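Home Shop Bedding Blankets Care Guide Our Story Cart
Search products
Enter keyword Go

The Dralent Washed Cotton Quilt

We have been making bed coverings at Jamus for a good long while now, and if there is one thing our customers keep writing to us about, it's wanting a quilt that can stay on the bed all year. Something light enough for a sticky night in July, but with enough weight to it that you still feel tucked in once September rolls in and the windows stay open a little too late. The Dralent is our answer (well, our third try at an answer, if we're being fair to the first two, which still get plenty of use in our own homes!).

The cover is 100 percent cotton, front and back, and so is the filling. We wash every quilt before it leaves the workroom, so the shrinking is done on our end and what you unfold is the size you'll be living with. It comes out a touch crinkled, and it stays that way. If you love a crisp, ironed bed, you may be happier with our Rimel coverlet, which has a smoother face and hangs straighter at the sides.

The stitching runs in long channels from head to foot, with a bound edge all the way around. We went back and forth on the binding for ages. A narrow one looks neater in the shop, but a wide one holds up to years of being yanked up to somebody's chin, so wide it is. The corners are rounded at the foot so they don't drag on the floor when you have a low bed.

Colors: oat, brick, pond, and a soft gray called Dankwa, named after the street where we had our first workroom. Each dye lot comes out a bit different, so if you're buying a pair for twin beds, please put them on one order and we'll match them for you.

Sizes: twin, full/queen, and king. The full/queen suits most mattresses up to 17 inches deep. For anything taller than that, go up to the king and enjoy the extra drape.

Care: machine wash cool with a mild soap, tumble dry low, and take it out while it's the least bit damp. Skip the fabric softener. Brick should go in by itself for the first couple of washes. 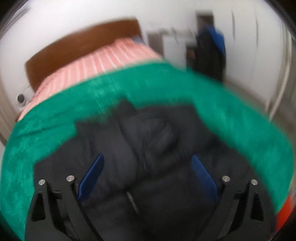
A bed gets used for so much more than sleeping, of course. Ours is where the clean laundry gets sorted, where suitcases get packed, where the Sunday paper ends up in pieces, and the Dralent takes all of that in stride. Give it a good shake and pull it straight, and it's ready for the night. If you do get a snag, don't cut the thread! Ease it through to the back with a blunt needle and it will settle down after the next wash.

Every quilt comes folded in a drawstring bag made from our leftover cotton, handy for storing spare sheets. Matching shams are sold one at a time.

Item 409. Ships in 3 business days. Returns are welcome on unwashed quilts, and please send the bag back too if you still have it.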